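3.2 Materials and workplace

The units examined were retired desktop computers supplied by Trivari. Each case was laid on its side on a slatted worktable, with the side panel removed, so that the board, the drives and the power supply could be reached from above. 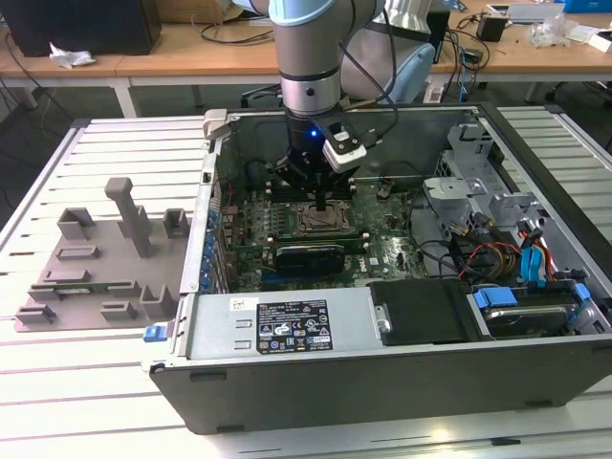 Units were logged by chassis number before any part was taken out. Of the 731 units received, 600 were complete enough to enter the study. Processors were sorted apart from the boards - their resale value depends mainly on the state of the contacts.

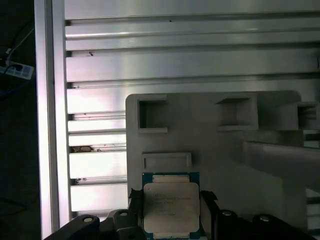 Figure 2. Processor with heat spreader, in front of the light-gray fixture plate.

Residue on the heat spreader was graded according to the scale of Görtz and Teuber, which has 6 levels. Grading took place before cleaning.
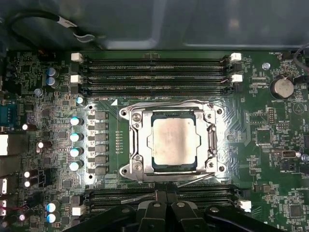
Memory slots and retention latches were inspected next, and broken latches were entered as board damage. A total of 514 boards passed this step and were forwarded to Vogler for testing.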